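About Cista

Posted by Cista, Thu 17 May
Shares: 18 | Comments: 5

Cista is a card sorting and storage service in Brendmont. We take in collections of trading cards, sort them by set and number, check their condition, and return them in order with a written list. We do not buy, sell or value cards. Customers who want a price are given the sorted list and can take it to any dealer they choose.

The business began as a sideline to Kelemen, a stationery supplier that made cardboard trays for shop counters. Its customers kept asking whether the trays would hold cards upright without bending the corners. The trays did, after the front walls of the compartments were changed, and the sorting work followed from there. Kelemen still supplies our cardboard.

How cards are handled

Each job is worked at a desk from a single tray. The tray is a brown cardboard organizer divided into a grid of compartments. A card goes in upright, face to the front, so that the artwork and border can be checked without lifting it out again. Cards are picked up one at a time and held by the edges. Foil and metallic finishes show finger marks more readily than plain stock, and these are put into sleeves before they leave the desk.

The tray is never filled to capacity during sorting. A compartment packed tight puts pressure on the card at the back, and the sorter loses the room needed to tilt a card forward and read it. 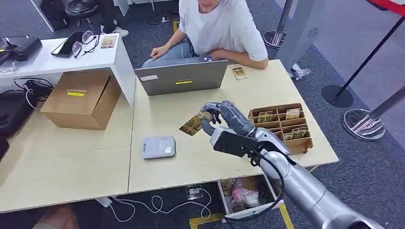

I would have thought plastic was the safer choice for the tray, because cardboard dust gets into everything and I have had to brush it off my own sets. – Ottercreek

Dust is a fair concern. It comes mainly from freshly cut edges, so new trays are tapped out and wiped before use and are replaced after 15 jobs. We tested moulded plastic in November. The dividers were cleaner but had a hard top edge, and two of our test cards were nicked on the way in. Cardboard gives slightly under the card, and a worn tray goes in the recycling.

The sorting order

Customers can choose between three orders: set and card number, alphabetical by card name, or colour. Set and number is the default. Mixed collections are first split by set, and each set is then given its own group of compartments. Duplicates stay together behind the first copy. Where a card cannot be matched to a set, it is laid flat on the desk away from the tray and dealt with at the end of the job.

The list is typed into a laptop at the same desk as the cards are placed. It records the set, number, finish and any visible wear. We use four wear grades, and these are described on the sheet that goes back with every collection. They are our own working terms and should not be read as a formal grading.
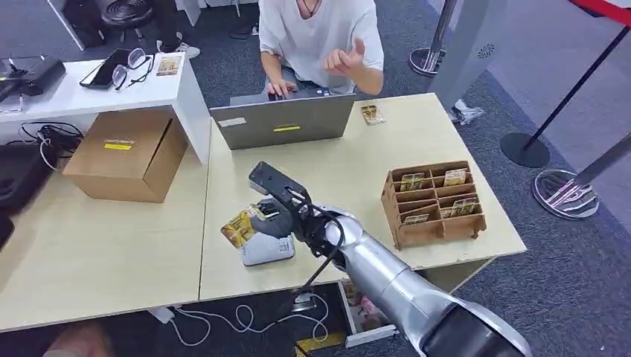

Gold-bordered cards standing in the compartments of the organizer.

Furniture and layout

The desks are light wood tables pushed together. One side is kept for the tray and the laptop. The adjoining table takes the carton, which stays closed while a job is being sorted. Small personal items go on the shelf and off the work surface. Food and drink are kept in the other room.

Packing and return

Sorted cards are moved from the tray into row boxes in the same order as the list. Divider tabs mark the start of each set. The row boxes are then packed into a carton with 6 cm of padding on each side, and the carton is labelled on the top face. Collections within Brendmont can be picked up at the counter. All others are sent by tracked courier with a signature on delivery.

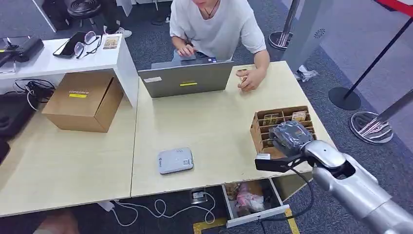
Desk with laptop and card organizer; carton on the adjoining table.

Other work

We also sort postcards, recipe cards and library index cards. The Gristeck tray, our wider model, was designed for index cards and is sold flat with a folding guide. Coins, stamps and loose photographs are outside what we handle.

Turnaround depends on the size of the collection and is confirmed in writing once the carton has been opened and checked.

Comments (5)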